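I keep seeing posts that say the cure for a messy playroom is one big open bin. Toss it all in, done by dinner. I have doubts.

We tried the one-bin thing in February. It was tidy for an evening. By Monday every toy anyone wanted was under some other toy, and the whole lot got dumped on the rug to reach it.

The article going around, by a Brigitta Lanz, says a family can clear 500 toys in 17 minutes this way. Clear them to where? Into a heap. Moving a mess into a box is still a mess - it just has walls now. 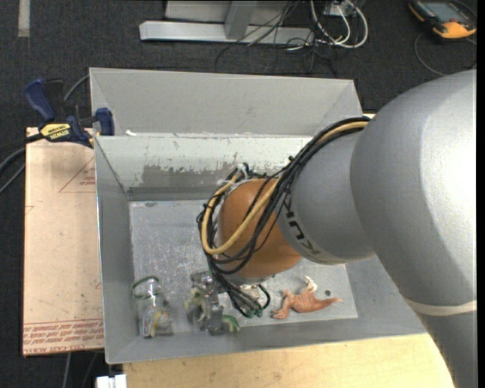
Creatures are the worst for it. Dinosaurs, lizards, lumpy green monsters, anything with a tail or claws. They don't stack and they don't lie flat. You pull on a foot and get three other things with it.

Blocks, fine, put blocks in a bin. Balls too. I'm not against bins.

Small stuff is the one place I'll give Lanz some credit. She says keep little pieces in a clear container with a lid, even inside the bigger bin. Clear is right. You can tell what's in it without tipping it out. I'm less sure about the lid, which at our house lasts a week.

Someone in Brumdale replied that her kids "self-sort" now. Good for them. Mine self-sort by throwing.

And no, I'm not buying the label maker. A four-year-old can't read REPTILES.

What we do now: one shallow bin for creatures, one for everything else, and when the creature bin is full a few go up in the closet. It's slower than 17 minutes. I'll report back if it survives the weekend.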